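Jadoren Valley Local History List - message archive

Subject: Re: Drundia dam - what year did the lower road go under?
Date: May 31, 2026

On the list someone wrote:

> I have been trying to pin down when the lower road at Drundia was
> flooded. My grandmother always said it was the spring after the gates
> were closed, but the signboard by the boat ramp makes it sound like
> it all happened in one season. Also does anyone know if the Obradović
> sawmill was moved or just torn down? I have seen it told both ways.
> And is the cemetery list online anywhere? Thanks in advance, I'm new
> here so sorry if this has all been covered.

Welcome! It has been covered but not in one place, and the old thread got lost when the list moved. So quick answers, typing this before I have to go out.

Road first. Your grandmother is right, or close to it. The signboard squashes two years into one. Gates closed in the fall, water came up slow over the winter, and the lower road was still being used by wagons into March. I have that from the road ledger, which has a payment for gravel on the lower road that same month. You don't buy gravel for a road thats already under a lake. By June the ledger has nothing but the upper road in it. So somewhere in those weeks. I've never found an exact day and I have looked.

One catch - the ledger clerk used "lower road" for two different roads. The one past the church and the one that followed the creek down to Dritunness. The creek one went first, probably by Christmas. If your family was on the church side then spring fits fine.

Sawmill. Both stories are a bit true. The Obradović mill building was torn down where it stood, the clearing crew burned most of it. But the saw and the works were hauled up the hill and set up again in a shed on the Dritunness side, and people went on calling that "the mill", which is where the moved story comes from. It ran there 14 years. The stone footing of the shed is still there if you know where to step off the trail. Wear boots.

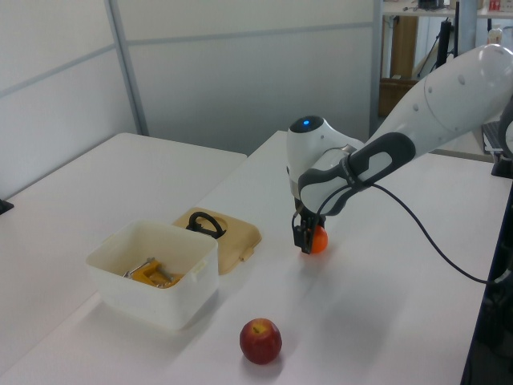 Cemetery list. Not online, no. There is a typed copy in the gray binder at the Jadoren reading room, 188 graves moved to the new ground on the hill. The typed copy has mistakes, mostly in the first names, and 6 of the entries have no name at all, just "child" or "unknown" and a row letter. Somebody on here was checking it against the church book a few winters back and I don't know how far they got. If you're reading this please speak up, I would love to see it even half done.

If you go look at the binder ask for the clearing maps too. They're kept flat in the bottom drawer and don't get brought out unless you ask. The parcels are numbered, 572 of them, and the numbers match the purchase book. So if you have a family name you go name - purchase book - parcel - map and you can see just where the house was. Took me most of an afternoon the first time. The index is by buyer and not by seller for the first part of the book, very annoying, then whoever kept it switched over.

Couple other things while I'm at it

- the photo everybody shares of the "last train at Drundia" is not Drundia. Wrong water tower. Looks like Dritunness to me, but I wouldnt swear to it

- the school did not go under. It was sold and moved and is now the back half of a house on the upper road. Private, please don't go knocking

- low water this fall should show the bridge piers again, if they draw the lake down as usual. Best look is from the north side, early, before the wind gets up

What was your grandmothers maiden name, if you don't mind saying? And did she ever talk about the store? I have next to nothing on the store. Not even who ran it after the first owner quit. Any scrap would help, a receipt, a calendar, anything.

Will try and scan the ledger page tonite or tomorrow. The pencil is faint so no promises on how it comes out.

- list member, Jadoren

3 replies | 14 views | Share this message

Recent on this list
Re: Gravel pit above the church, who owned it
Wanted: school class pictures, Drundia
Reading room summer hours
Re: Re: Wrong water tower
Creek names before the lake

This archive uses cookies to remember your display settings. By continuing to browse you agree to their use. OK | More information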